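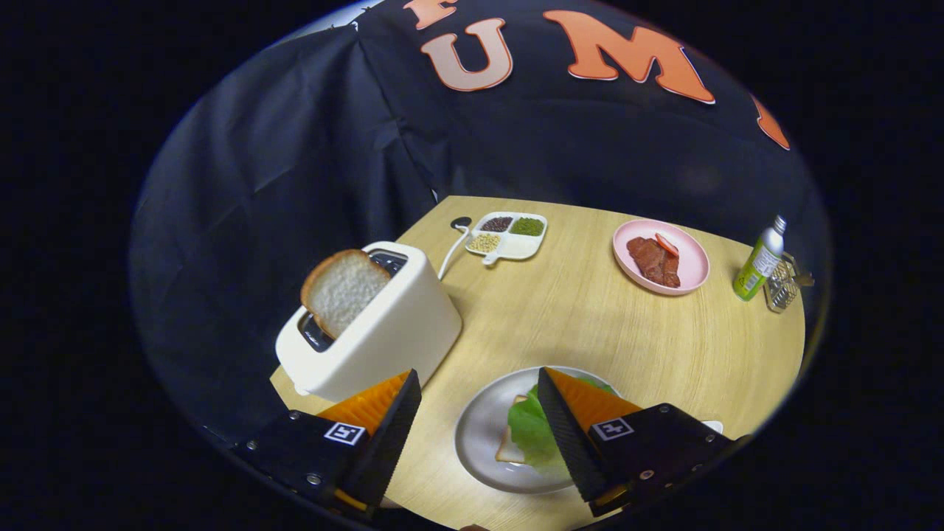

Monday - finish test, batch 3

Second coat of the Plindura oil went on at 4. Shop was cooler than last week so I left the fan off. Sanded the test boards to 320 between coats, wiped down with a damp rag.

Board from the Skirkano lot is still tacky near the end grain. The other two feel fine. Weighed the leftover can at 632 grams, lid taped.

To do: try the Grovora wax on one half only, wait 18 hours before buffing. Need more rags - the blue ones shed lint. Also ask Kariuki if the April invoice covers the second can or just the first.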